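Toy Sorter and Small-Figure Helper, Part Time
Elden Toy Library and Repair Room, Brarnmont

Posted in March
Location: the Elden building, ground floor, Brarnmont
Hours: 3 afternoons a week, with one extra Tuesday evening each month
Reports to: Roswitha Reinholz, collections manager

If you have ever emptied a box of little toys onto a table meaning only to find one thing, and then looked up to find the light had changed outside, please keep reading. We have been hoping to meet you!

The Elden Toy Library lends toys to families, classrooms, waiting rooms and grandparents all over Brarnmont, and has done so long enough that some of our first borrowers now come in with children of their own. We lend the big things people expect, like play kitchens and train tables, but the real heart of the place (I will admit to a bias) is the small figures. Dolls no longer than your finger, animals, aliens, knights, bakers, things with antennas, things that came out of a capsule or a cereal box or somebody's aunt's suitcase. Our small-figure collection passed 2,000 pieces over the winter and it has outgrown the two of us who look after it.

So we are looking for a third person to join the sorting table. My name is Roswitha, I run the collections side, and the other half of the team is Aslak Vik, who does the repairs and knows more about old glue than anyone I have ever met.

What the work is like

Most of the work happens at one long table in the back room. Donations come in shopping bags, shoe boxes, ice cream tubs and once in a pillowcase, and each batch gets tipped out gently and looked through by hand. You would pick up every piece, turn it over, check the feet and the face and any little parts that stick out, and decide where it goes next. Some go to the wash tray. Some go to Aslak. Some go straight to a drawer. A few, sadly, are past saving, and those go in the parts box, where a good arm or a decent hat may still have a second life ahead of it.

We sort into families first and worry about the finer points later. People and dolls go together, animals together, creatures and robots and anything from outer space together, and then there is a drawer for everything that refuses to belong, which we call Illow after the street where our very first drop-off box stood. You will be surprised how often you end up opening the Illow drawer.

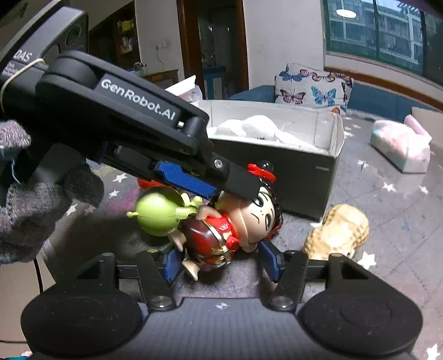
Figures with a lot of personality on the face need a bit of extra care, and we ask our sorters to slow down for them. A painted eyebrow is a tiny thing and it can be rubbed away in one enthusiastic wipe. Round heads on small bodies also like to roll, so we keep a soft tray at each place for anything that won't stand up by itself. Ribbons, buns, bows and knobs are the places where children hold a figure, so those are the places you check first, and a wobbly one is always worth a note for Aslak even if it seems firm enough to lend.

Once a batch is sorted you would write up the cards. Every figure gets a card with its color, its family, the state of its paint, and a short line that would help a child ask for it again. That last line matters more than you might think. Children do not come in asking for item numbers. They come in asking for the cross one with the red bow, or the green one that was at the bottom of the bag last time, and if the card says something sensible we can find it in a minute or two. If the card says "figure, small," we are there until closing.

After that comes packing. We lend the small figures in cloth bags, sorted by age, and each bag has a printed list tucked inside. You would pack bags for pick-up, and unpack and check the ones coming home. Things come home in all sorts of company. We have had buttons, acorns, part of a sandwich, and a very nice house key whose owner was extremely glad to see it.

One important word about safety. Anything small enough to be a choking risk goes only into the bags for older children, and we test every single piece against our gauge before it goes near a bag. We will teach you how, and for your first few weeks one of us will check your bags after you. Please don't take that as a lack of trust. Aslak checks mine and I check his.

Who we are hoping for

We don't need a degree or a certificate, and we don't mind whether you have worked with toys before. We have had wonderful sorters who came from a bakery, from bookkeeping, and from raising a large family. What helps is a patient pair of hands and eyes that enjoy small differences. You should be comfortable sitting for a good stretch (though you can stand, and there is a higher bench by the window if you prefer it) and able to lift a box of toys onto a table, or to tell us you would like a hand with it.

Clear handwriting would be lovely. We do type the cards into the catalog in the end, using a simple program called Alcaraz that takes an afternoon to learn, but everything starts on paper and your handwriting has to be readable to the person at the keyboard. It may well be you.

You will also meet borrowers. The sorting room has a half door, and children lean over it and ask questions, many questions, sometimes the same question. We would like someone who is glad to be asked. If you are shy with grown-ups but fine with five-year-olds, you will fit in perfectly well here.

Languages other than English are very welcome, as a good many of our families speak something else at home and it is nice for a child to hear the right word for a favorite toy.

What we offer

The job is paid at the town's standard rate for library assistants, with paid holidays in proportion to your hours. You would have a library membership for your own household, or you can pass it to a family you know. There is tea and coffee all day and something from the bakery on delivery days, when we all need it.

The room itself is friendly. I should be fair and say that it is an old building and the back room runs cool until spring is properly here, so bring layers. The table is at a good height and the lamps are new, which makes a great difference late in the afternoon when you are trying to decide whether a mark is dirt or paint.

We train at an easy pace. In your first week you would sit beside me and sort what I sort. In the second you would take a batch of your own, usually one with 50 pieces or fewer, and go through it from the tipping-out to the cards. After that we will see how you like it. Some people want to stay with sorting and some drift toward the repair bench, and Aslak is always pleased to show someone how to reset a loose limb or clean a seam without dulling the shine around it.

The monthly Tuesday evening is our mending night, when borrowers bring in their own toys and we fix what can be fixed. It runs from 6 to 8 and it is noisy and cheerful. You would greet people at the table, write down what is wrong with each toy, and keep each one with its ticket. A toy without a ticket on mending night is a very serious matter to the person who brought it in.

How to apply

Please write us a letter or an email, whichever comes more naturally. One page is plenty. Tell us a little about yourself, which afternoons you could work, and when you could start. We would also love to hear about one small toy you remember well, from your own childhood or someone else's, and what you would write on its card. Don't polish it too much. We are only curious to see what you notice.

If writing is difficult for you, come to the front desk any afternoon we are open and ask for me, and we can talk it through in person. You are also welcome to visit the sorting room before you apply. Sit down with us for half an hour, have a cup of tea, go through a tray and see if you like it.

We will invite 3 people to spend a paid afternoon at the table with us, and we will make our choice after that. Everyone who writes will get an answer, including those we can't invite. Please give us a couple of weeks, as we will be reading the letters between batches.

Letters can be handed in at the front desk or dropped in the box beside the Elden street door, marked "Sorting Table." Emails should go to the collections address on our contact page, with the same words in the subject line.

And if this job isn't for you but you have a tub of little figures in a closet somewhere, we would be very happy to have those too. Please leave the lid on and tape it down.

Warm regards,
Roswitha Reinholz
Collections Manager, Elden Toy Library and Repair Room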